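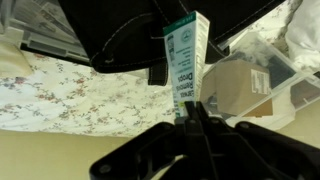 Slide 1. The gripper with a carton of earwax removal drops, wrist camera view.

Speaker notes, Hermenegildo Carrillo. Student project Trider, final talk, Nov 28, 2021.

Good afternoon. (Wait for the slide.) My name is Hermenegildo and I will speak for the Trider team. Our task in the course was easy to say: the arm must pick up one small thing among many things and put it in the bag or in the bin which we name. We started in May and we had one arm, one gripper and one bedroom.

Please look at the carton for a moment. The letters are upside down for the camera. In our first program we tried to read the name of the product from this view, and it was a bad idea. Our second program uses the shape and the color of the object first. It reads the letters only when two boxes look the same to it.

Say slowly: the two fingers close near the lower end of the carton in this view. A thin carton can bend if we press too much. We keep the closing force low, and we accept that sometimes a thing falls.

(Drink water. Change the slide.) 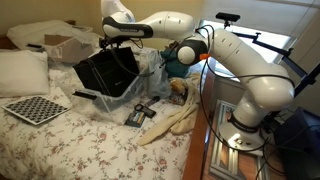 Page 2 of 4

Now the whole setup. The arm stands on a frame of aluminum extrusion next to the bed. The checkerboard on the sheet is for the calibration. We must know where the camera is compared to the base of the arm, and if this is wrong by a little, the fingers close on air. Show with the pointer: the board, then the sensor on the black mounting arm in front of the window.

Why a bed? Our teacher, Professor Maldonado, asked this also. On a hard table the object stays at the same height. On a mattress everything moves when you push it, and the cloth has wrinkles. Also the clear plastic is difficult, because the depth sensor looks through the wall of the bin and gives us numbers from the other side. I will come back to the plastic at the end.

Results. We made 300 tries with boxes and cartons. Trider finished 88 percent of them. For soft things, for example a bag or a plush toy, we reached 80 percent, and this is with a slower motion. All our training pictures together are 2857. Do not read the table aloud, only these numbers.

If somebody asks about the cables: yes, they are long. We limit the turn of the wrist in the software.

Thanks to the Flandley workshop for the use of their tools, and to the Grovance club for the evenings of testing. Next, the transparent bin problem, slide 3.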